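Home Issues Authors Search Log in

4. Setting up and looking after the grippers

4.1 The pair

The bedroom station at Prultbridge uses two hand-held grippers, one for each hand, both with two fingers and a white housing. An operator picks up a garment, folds it on the bed and puts it down, and the recordings go towards training a folding policy we have named Trisska. Sections 2 and 3 dealt with the policy. The present section deals with screws, which took up more of August than any of the authors had planned.

A gripper of this sort is simple in the way that a door hinge is simple. The fingers turn on pivots, the linkages carry the motion down into the housing, and the controller has to know how far apart the tips are. If a pivot works loose, the tips still meet, the operator notices nothing, and the recorded opening drifts away from the true one. We collected 1120 folding episodes before Harvey MacLeod compared the recorded opening with a feeler gauge and asked, quite mildly, which of the two we would like to believe.

4.2 Checking the fingers under load

Our first habit was to check the fingers at the bench, with nothing between them. They passed every time. Cloth is a different matter, as a bunched fold keeps the tips slightly apart and pushes sideways on both pivots. We now check with a garment in the grip, on the bed where the work is done. The T-shirt in Figure 4 is thin, and when pinched in several layers it makes a fair test piece. The gripper is closed on the cloth and the screws along the fingers are then looked at in turn, from the tips back to the linkages. 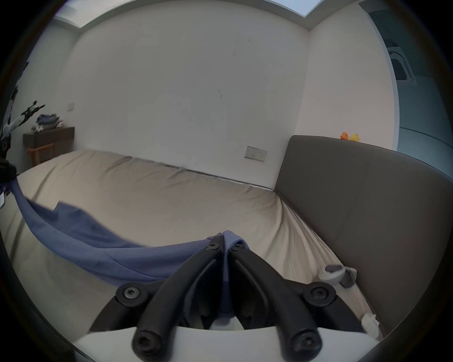 A screw that turns under light pressure from the key is taken out, cleaned, given a drop of thread lock and put back. One that doesn't turn is left alone. The second rule had to be written down after Daniyal Hashmi, a thorough man, tightened everything he could reach and produced a gripper that closed beautifully and would not open.

Fluff is the other trouble. Cotton sheds, the gap beneath the fingers is open, and whatever goes in there has little reason to come out. We brush the gap after every 33 episodes. The interval has no theory behind it; it was the length of a session before Leanne Birkett wanted her tea, and it has worked well enough that we have not dared to change it.

4.3 Left and right

The two grippers are calibrated separately and their offsets are kept in separate files. For eight days the files were swapped. The policy trained on those days folded shirts with great confidence into something like a parcel that had been sat on. All of the affected episodes were thrown away, and each session now begins with a handedness check: the operator opens and closes the left gripper alone, and the software, called Lakatos, must report movement on the left channel and none on the right. The marking on the left housing helps the operator. It did nothing for the software, which cannot read its own label.

The check goes on with a hem pinch. The shirt is laid flat, the left gripper takes one corner of the hem, and the reported opening is compared with the value stored for that garment. We chose a hem corner after trying collars, which fold over on themselves and give a different thickness at every attempt. Veronika Kaufmann argued for a sleeve and was given an afternoon to prove her case. She now argues for the hem.

Figure 4. Hem pinch with the left gripper during the handedness check.
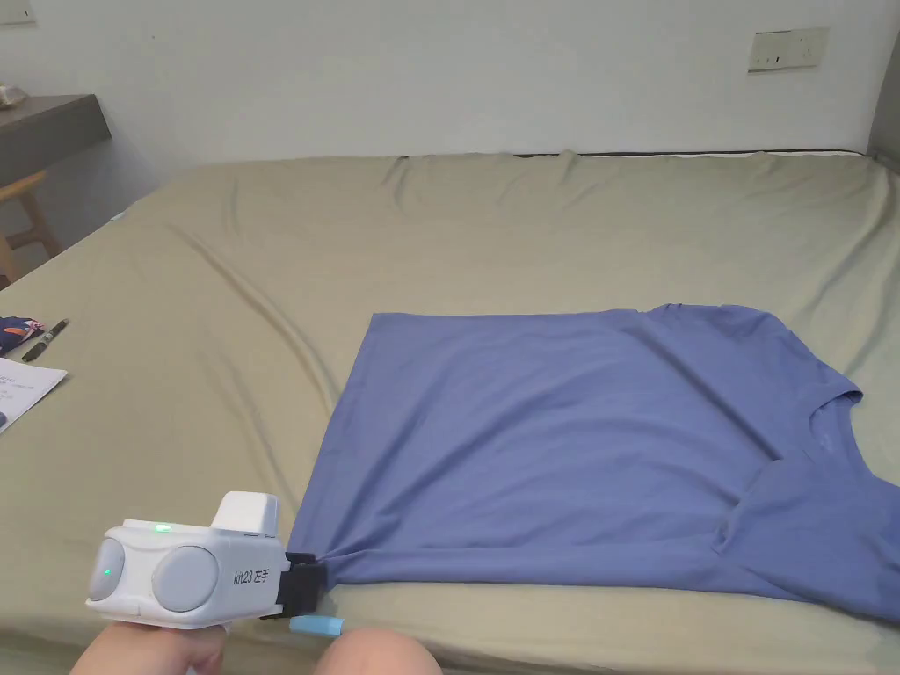 How often must the stored values be measured again?

After any screw has been taken out, and whenever the hem pinch differs from its stored value on two tries running. We do not go by the calendar. In the 2567 episodes that make up the final set, this rule was followed throughout, and the log kept by Ayman Mansour gives the reason for each new measurement, in several cases with an adjective.

4.4 Spare parts

Fingers are replaced as a pair. A new finger opposite a worn one gives tips that meet at a slight angle, and thin cloth slips out on the lift. The bench at Stastinent, where the spares are kept, holds matched pairs in separate bags, with the pivot screws in the same bag as the fingers they belong to. Screws used to live in a common jar. The jar is still there and now holds screws that fit none of our equipment.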